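第3章 対談収録の準備と録音
3.2 テーブル上での設置と2チャンネル録音

本節では、Hindevora レコーダー本体と付属の卓上マイクを使用し、聞き手と話し手の音声を別々のチャンネルに録音する手順を説明します。電源の接続およびメモリーカードの初期化は、3.1 を参照して先に済ませてください。一人で聞き手と話し手の両方を担当する場合は、3.2.4 の手順に従います。 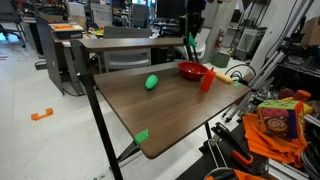
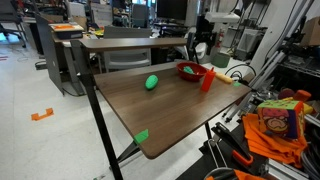 図3-1、図3-2 ボウルとボトルが載ったテーブル

3.2.1 設置

1. 本体をテーブルの中央付近に置きます。表示部は操作する人の側に向けます。
2. マイクAを聞き手側、マイクBを話し手側に置きます。
3. 各マイクの指向性切り替えスイッチを「単一」に合わせます。
4. マイクケーブルを本体背面の入力端子AおよびBに接続します。カチッと音がするまで差し込んでください。
5. ケーブルの余りは束ね、テーブルの脚に沿わせて固定します。
6. ヘッドホンを前面の端子に接続します。

注意:ケーブルの抜き差しは、必ず入力レベルを最小にしてから行ってください。大きなノイズが発生し、聴力に影響を与えるおそれがあります。

注意:本体の通気口をふさがないでください。布製のテーブルクロスの上では使用できません。

メモ:マイクの近くに食器、飲み物の容器、筆記具などを置くと、接触音が録音されることがあります。天板が硬い場合は、付属の防振パッドをマイクの下に敷きます。

3.2.2 入力レベルの調整

1. 電源スイッチを「入」にします。表示部にロゴが表示され、待機画面に切り替わります。
2. [MENU]ボタンを押し、「入力」→「チャンネル設定」→「A/B 独立」を選択します。
3. 聞き手に、実際の収録と同じ声量で話してもらいます。
4. レベルメーターAの振れが黄色の範囲に収まるように、つまみAを調整します。
5. 話し手についても同様に、つまみBを調整します。
6. 二人に同時に話してもらい、赤色の範囲に入らないことを確認します。

赤色の範囲に入る場合は、つまみを下げる前に、マイクと口元との距離を確認してください。笑い声や相づちは通常の会話より大きくなりやすいため、黄色の範囲の下側を目安にします。

メモ:「自動レベル」を有効にすると、無音部分の背景音が持ち上がります。後で文字起こしや編集を行う収録では、無効のまま使用することをおすすめします。

3.2.3 録音

1. [REC]ボタンを1回押します。表示部に「録音待機」と表示されます。
2. もう一度[REC]ボタンを押します。録音が始まり、ランプが赤く点灯します。
3. 冒頭で収録名と出席者の氏名を読み上げます。
4. 質問が変わる箇所で[MARK]ボタンを押します。マーク番号は音声と同じファイルに記録されます。
5. 収録が終わったら[STOP]ボタンを押します。「保存中」の表示が消えるまで、電源を切らないでください。

録音ファイルは15分ごとに自動で分割されます。分割位置で音声が欠落することはなく、付属ソフトウェア Cinwood で読み込むと1本の音声として表示されます。本体で管理できるファイル数の上限は3,000です。上限に達すると「E-3,102」が表示され、新たな録音を開始できません。不要なファイルを削除するか、メモリーカードを交換してください。

注意:録音中にメモリーカードを取り外すと、収録中のファイルだけでなく、保存済みのファイルも破損する場合があります。

3.2.4 一人で両方を担当する場合

質問と回答を同じ人が別々に収録し、後で組み合わせる方法です。席とマイクを固定したまま行います。

1. 「チャンネル設定」で「A のみ」を選択し、質問だけを続けて録音します。質問と質問の間に、数秒の無音を入れます。
2. 録音を停止し、ファイル名の末尾に「Q」を付けて保存します。
3. 「チャンネル設定」で「B のみ」を選択します。
4. 「再生しながら録音」を有効にし、手順2のファイルを指定します。
5. ヘッドホンで質問を聞きながら回答します。回答が長くなるときは[PAUSE]ボタンを押して質問側だけを止めます。
6. ファイル名の末尾に「A」を付けて保存します。

メモ:ヘッドホンの音量が大きいと、質問の音声がマイクBに回り込みます。密閉型のヘッドホンを使用してください。

メモ:質問側と回答側を続けて録音できないときは、マイクの位置をテープなどで記録しておきます。

3.2.5 収録情報の入力

Cinwood の「収録情報」画面で、次の項目を入力します。公開用ファイルに書き出されるのは、収録名と出席者のみです。

収録名:任意(入力例 「5月号 対談」)
聞き手:氏名(入力例 「Maëlys Coste」)
話し手:氏名(入力例 「Tumelo Ngubane」)
録音担当:氏名(省略可)
備考:全角文字も使用できます。改行は空白に置き換えられます。

聞き手と話し手が同一人物の場合は、両方の欄に同じ氏名を入力します。話し手の欄を空白にすると、チャンネルBの音声は書き出しの対象から外れます。

3.2.6 録音できないとき

ランプが点灯しない:[REC]ボタンが1回しか押されていません。もう一度押してください。
片方の音声しか聞こえない:「チャンネル設定」が「A/B 独立」になっているか確認します。ヘッドホンの端子が奥まで差し込まれているかも確認してください。
低い連続音が入る:ACアダプターのケーブルがマイクケーブルと並んでいます。離して配置し直してください。
マークが記録されない:録音待機中の[MARK]操作は無効です。

書き出し形式の設定は3.3を参照してください。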